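Kartoffelpost aus Zandel: Frühe Sorten, Lager und Bestellung

Die ersten Reihen sind draußen. Wir haben im Juli mit Iltstead angefangen, wie jedes Jahr, und sind mit dem oberen Feld fertig. Das untere Feld war nach dem Regen zu schwer, da kommt der Roder frühestens am Mittwoch wieder hinein. Wer vorher von Hand roden möchte, kann das gern tun, aber bitte nur die beiden Randreihen am Weg.

Iltstead hat dieses Jahr gut angesetzt. Die Knollen sind gleichmäßig, etwas kleiner als im Vorjahr, und die Schale ist schon fest genug zum Bürsten. Im Topf bleibt sie fest, für Püree taugt sie nach wie vor nicht. Wir haben an mehreren Pflanzen Schorf gefunden, vor allem dort, wo im Frühjahr noch gekalkt wurde. Das ist ein Schönheitsfehler, zum Essen macht es nichts. Als Pflanzgut sortieren wir diese Knollen trotzdem aus.

Vultmont steht noch grün. Das Laub hat sich nach dem Hagel im Juni besser erholt, als wir gedacht hatten, allerdings sind die Stängel weich und liegen teilweise in der Furche. Wir lassen die Sorte stehen, bis das Kraut von selbst abstirbt. Abschlägeln würde uns ein paar Tage bringen, aber die Schale wird dann nicht richtig fest und im Lager gibt es Ärger. Das hatten wir schon einmal und brauchen es nicht wieder.

Carhuamaca

Zu dieser Sorte kommen die meisten Zuschriften, deshalb etwas ausführlicher. Carhuamaca ist spät, sehr spät sogar, und wer sie wie eine frühe Sorte behandelt, gräbt im August nur Murmeln aus. Die Knollen bilden sich erst, wenn die Tage kürzer werden. Bis dahin wächst vor allem Kraut, und zwar viel. Auf unserem Versuchsbeet geht es einem erwachsenen Menschen inzwischen bis zur Brust. Das sieht nach Überdüngung aus, gehört bei dieser Sorte aber dazu.

Britt-Marie Moen hat sie im dritten Jahr in Kübeln und schreibt uns dazu: »Ich gebe ab Mitte Juli gar keinen Dünger mehr und gieße nur noch morgens. Die Kübel stehen an der Ostwand, nachmittags im Schatten. Bei Frostwarnung kommt abends ein Vlies darüber, das hat zweimal gereicht, um die Ernte noch drei Wochen hinauszuziehen.« Ihre Knollen waren im letzten Herbst größer als unsere vom Feld. Wir haben in diesem Jahr daraufhin eine Reihe in Kübel gesetzt und berichten im Winter, wie es ausgegangen ist.

Zum Geschmack: mehlig, leicht nussig, gelb bis fast orange im Fleisch. Mit Schale kochen, sonst zerfällt sie. Zum Braten am besten am Vortag garen und über Nacht kalt stellen.

Krautfäule

In der Gegend wird seit zwei Wochen Befall gemeldet, bei uns war bis Redaktionsschluss nichts zu finden. Wer im eigenen Garten braune Flecken mit hellem Rand und an der Blattunterseite einen weißlichen Flaum entdeckt, schneidet das Kraut sofort bodennah ab und gibt es in den Restmüll. Auf dem eigenen Kompost hat es nichts verloren. Danach bleiben die Knollen noch zwei Wochen in der Erde. Tomaten in der Nähe bitte mit kontrollieren, der Pilz wechselt ohne Umstände hinüber.

Vom Spritzen mit Schachtelhalm haben uns einige Leserinnen und Leser berichtet. Wir haben es auf einer halben Reihe ausprobiert und keinen Unterschied zur anderen Hälfte gesehen. Weiter Abstand und ein Gießen ohne nasses Laub haben bei uns bisher mehr gebracht.

Lagern ohne Keller

Viele wohnen ohne kühlen Keller, und die Frage kommt jedes Jahr. Dunkel ist wichtiger als kalt. Eine Holzkiste mit Zeitung auf dem Balkon geht bis zum ersten Frost gut, danach muss sie in den Hausflur oder in eine unbeheizte Kammer. Über 10 Grad keimen die meisten Sorten früher, unter 4 Grad werden sie süß. Äpfel und Kartoffeln stellen wir getrennt auf. Wer Plastiktüten benutzt, schneidet sie auf oder lässt es gleich bleiben – Papier ist in jedem Fall besser.

Ungewaschen einlagern. Knollen mit Stichen von der Grabegabel zuerst essen.

Bestellung von Pflanzgut

Die Liste für das Frühjahr öffnet im Herbst, sobald wir wissen, wie viel wir abgeben können. Von Carhuamaca werden es voraussichtlich 200 Beutel, von Iltstead deutlich mehr. Die Zahl für Vultmont hängt davon ab, was wir im September aus der Erde holen. Auf der Vormerkliste stehen für Carhuamaca schon 66 Haushalte. Diese Vormerkungen bleiben gültig und müssen nicht erneuert werden.

Pro Haushalt geben wir von jeder Sorte höchstens vier Beutel ab. Wer für eine Schule oder einen Gemeinschaftsgarten bestellt, schreibt das bitte dazu, dann finden wir eine Lösung. Die Preise bleiben wie im letzten Jahr. Beim Porto müssen wir noch warten.

Verschickt wird ab Ende Februar, aber nur bei frostfreiem Wetter. Im letzten Winter lagen Pakete über ein kaltes Wochenende im Zustellfahrzeug und die Knollen waren hin. Wir haben sie ersetzt, aber bei den knappen Sorten geht das nicht beliebig oft. Deshalb packen wir künftig nur noch am Anfang der Woche. Die Kartons werden mit Papier ausgepolstert und zugeklebt, die Sortenschilder liegen im Beutel und kleben nicht mehr außen, weil sie sich dort gelöst haben.
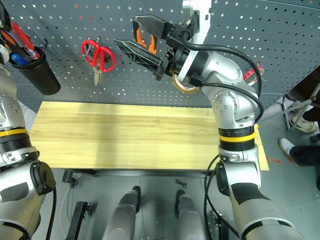

Kann ich Speisekartoffeln aus dem Laden als Pflanzgut nehmen?

Das klappt manchmal, wir raten trotzdem davon ab. Speiseware wird oft mit Keimhemmern behandelt und ist nicht auf Viren geprüft. Im ersten Jahr merkt man davon vielleicht wenig, im zweiten gehen die Erträge zurück und die Nachbarbeete haben auch etwas davon. Eigene Knollen aus gesundem Bestand kann man dagegen gut zwei oder drei Jahre nachbauen, wenn man die schwachen Pflanzen früh herausnimmt.

Wer noch Beutel oder saubere Kartons vom letzten Versand übrig hat, kann sie zu den üblichen Zeiten am Hoftor in Zandel abgeben. Bitte flach gelegt und ohne alte Adressaufkleber. Styropor nehmen wir nicht.

Der nächste Rundbrief kommt nach der Ernte von Vultmont. Bis dahin sind wir viel auf dem Feld und schlecht am Telefon zu erreichen, Mails beantworten wir abends.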